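Jindska Word Lists – README

Jindska is a set of bilingual word lists for people who learn the everyday vocabulary of sewing, mending and laundry in a second language. The lists began as notes for an evening language class at Trastumis and were cleaned up for sharing in August 2020. The files are plain text and can be opened with any spreadsheet or editor.

What is in the package

There are 49 lists. Each list covers one small topic, for example buttons, hems, stains, or words for the feel of a cloth. Each line has the same fields, separated by tabs:

term – the word or short phrase in English
partner – the same meaning in Italian
class – noun, verb, adjective or phrase
note – usage, region, or a warning about a false friend
source – where the word was found

The field "note" may be empty. The other fields are never empty. If you find a line where they are, please report it as an error.

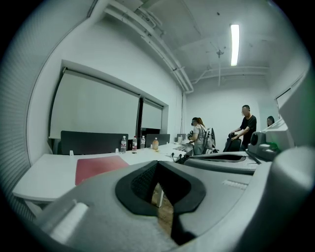
How the words were collected

Most terms come from three kinds of text: care labels, old pattern sheets, and the handwritten glossary of the De Luca tailoring shop, which was given to us with permission to copy it. The glossary uses many regional words. We kept them, and marked them with "reg." in the note field, because learners meet them in real shops.

Words that were found only in a dictionary are marked "dict." in the source field. Treat these with some care. A dictionary often gives a word which is correct but which a tailor would not use with a customer.

Every line was read by 2 readers before it was accepted. When the readers did not agree on a translation, both versions were kept on separate lines, with the same term. 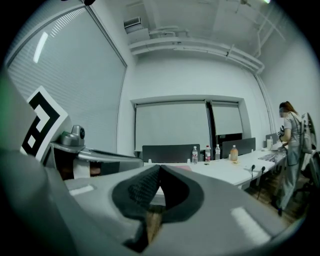 Can I use the lists for a printed course book?
Printed use is permitted if the name Jindska and the version number appear in the book. Please do not remove the "reg." marks, as without them a learner cannot tell a standard word from a regional one.

Which spelling is used for the English words?
American spelling is used in all files. British words with a different form, such as "press stud" for "snap", are given in the note field and do not have their own line.

Why are some verbs given with a preposition?
The preposition is part of the meaning in these cases. "To take in" a skirt and "to take" a skirt are different things, and a learner who looks only for the verb would be misled.

Known problems

The list on knitting is short and uneven. It was written last, from only one source, and the stitch names need more work.

The plural forms of Italian nouns are given only when they are irregular. Some compound nouns were missed in this check – for these, please use a grammar book.

In the list on fabrics, the words for weight ("light", "medium", "heavy") are translated literally. In practice the shops often speak about the season in place of the weight, and we have not yet decided how to show this.

Accented letters were damaged in the first release. This was repaired in version 2, so please do not mix files from the two releases.

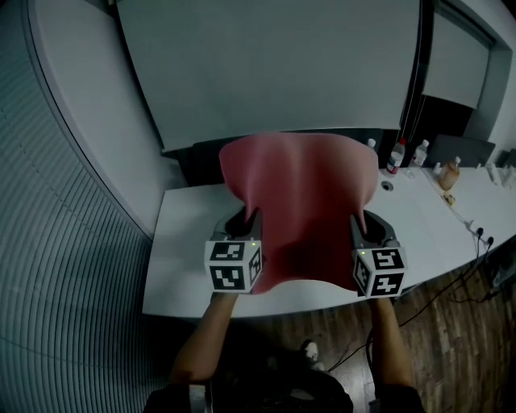

Changes planned

A separate project, Drundetti, will add recorded pronunciation for the nouns. The recordings will have their own license and will not be part of this package. The file names will follow the term field, with spaces replaced by an underscore.

We also plan to add short sample sentences for the verbs. The sentences should be such as a customer could really say at the counter, for example "Could you shorten the sleeves a little?"

Corrections

Send one correction per message, with the name of the list, the old line and the new line. A short reason is welcome in English or Italian. Corrections to regional words should say in which town or area the word was heard.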